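Sólveig Brøndum
March 30, 2024

A thread on looking after an oiled wooden table. I get asked the same handful of things whenever I post about furniture, so I'm putting the answers in one place. It's long. Mute me if you don't own a table.

First, find out what finish you have. Put a drop of water somewhere it won't show and leave it five minutes. If it sits up in a bead, you've probably got varnish or lacquer, or an oil finish in good order. If it sinks in and leaves a dark spot, the wood is thirsty. The spot will dry out again.

Most of what follows is for oil. Varnish wants a damp cloth and to be left alone. French polish wants someone who knows French polish, and I don't.

My own table came from the Kubiak saleroom and cost £297 with the buyer's fee on top. The lot description said "hardwood table, wear commensurate with age". It had been waxed over oil over something else, in patches. I spent most of that July getting it all off.
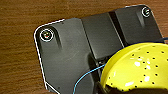
Getting old wax off: white spirit and a rag, windows open. Wipe, turn the rag, wipe again. You will think it's clean before it is. Run a fingernail across the surface and if anything curls up under it, keep going.

Lay used rags out flat outdoors to dry before you bin them. This goes double for oily ones. Linseed rags in a heap can heat up and catch fire by themselves. It's on the back of the tin and people still don't read it.

Sanding. Start at 120 unless the surface is in a really bad way, then 180, then 240. Go with the grain. I use a cork block and do it by hand. A power sander is quicker, and it also leaves little curly marks you only find once the oil is on and it's too late.

Hoover the dust off between grits. A tack cloth is fine but a slightly damp microfibre does the same job for less.

If your table has a veneered top, stop reading the sanding posts. Veneer can be under a millimetre thick. Look at the edge: if the grain on top doesn't carry on over the side in a way that makes sense, suspect veneer.

On inlay and joints between boards: dust and old polish gather there and go hard. A wooden cocktail stick gets it out. A knife will too, along with a bit of your table.

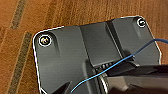 Brown wood with the darker stripes, left-hand side.

Oil. I've used Tirkine hard oil for the last few years and I'm happy with it. It's dear. I've also used plain boiled linseed, which is cheap, takes days to dry and goes yellower as it ages. On a dark wood you won't mind that. On ash or sycamore you might.

Put on less than you think. A tablespoon does a surprising area. Spread it with a lint-free cloth, wait fifteen minutes, then wipe off everything that hasn't gone in. The wiping off is the part people skip, and then they write to me about a sticky table.

If yours is already sticky: rub it down with fresh oil on a fine white pad, which softens the gummy layer, then wipe it all off dry. If it's been sticky for weeks you'll want white spirit first.

Leave it overnight between coats. Three coats for a dining table. I did six on mine and the last couple made no difference that I could see.

Someone asked about wax on top. You can. Clutus do a soft wax in a flat tin that smells nice and buffs up well. It won't stop a hot mug leaving a ring, and you'll have to take it off again before you next oil. I've given up on it for anything we eat at.

White rings are moisture in the finish. Try a warm iron over a dry tea towel, a few seconds at a time. Black rings are in the wood, usually from iron and water together. A plant pot on a wire stand will do it. Those need oxalic acid, gloves and some patience, and it deserves its own thread.

While you're under there, check the fixings. Tops move across the grain with the seasons. The screws holding the top to the frame should be in slots or buttons that let it shift. If an old repair has screwed it down tight, you may get a split. Use a screwdriver that fits the slot properly, old brass heads chew up very easily.

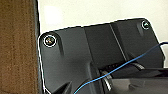 Both top corners have a screw. The left one sits lower.

Day to day: damp cloth, then a dry one. No spray polish. Most of them have silicone in and the next coat of oil will pull away from it in little craters, called fish-eyes. Washing-up liquid is all right for grease if it's well diluted and you don't leave it standing.

Mats under hot dishes, always. Oil will put up with spilt wine if you get to it the same evening. It won't put up with a casserole straight from the oven.

Felt pads under anything heavy with hard corners. Buy the sheet and cut your own. The ready-cut ones come off within a month.

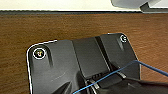
Sunlight is the other thing. A table near a window will change colour, and it won't do it evenly if the fruit bowl has stood in the same spot all year. Cherry and mahogany are the worst for it. Cherry darkens, mahogany goes dark and then fades. Turn the table end for end when you do the spring clean, and move the bowl. On a top with strong streaks, like this one, orange and amber running into dark chocolate, a bit of unevenness gets lost in the grain. A pale, plain board shows every patch.

Keep it off radiators too. I had a side table in the Flulov flat that stood a hand's width from one and the top cupped in a single winter. It went partway back when I moved it. It still rocks.

How often to re-oil: do the water drop again. When it stops beading, oil. On ours that's once a year, a bit more at the end where the children sit.

A few people have asked whether oiling ruins the value of an old piece. If it's over 100 years old and might be worth something, ask before you do anything to it. For an ordinary table that gets homework and dinner on it, I wouldn't worry.

Questions underneath, please. I'll do oxalic acid next and I need to find my notes on how strong I mixed it.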